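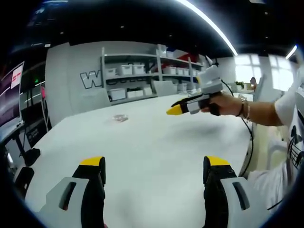
Grarnov Makers - Gripper Build Group
Notes from the October meeting

Six of us this time, so we got through it quickly (my typing is bad, sorry!). Last month's notes agreed.

Grippers: we had a good go with the hand-held ones at the big white table. I love the yellow tips - much easier to follow against the white top. The cable still gets in the way of my wrist, so we agreed to try a longer one from Šimko.

Parts: the Mistau order came to nearly 670, postage included. Bit of grumbling, but passed.

Hikirus arm: base joint still sticks. I'll strip it down at home and bring it back next time.

Shelves: please label your bins!

Any other business: can we start at 6 next month? Yes. Kettle needs descaling.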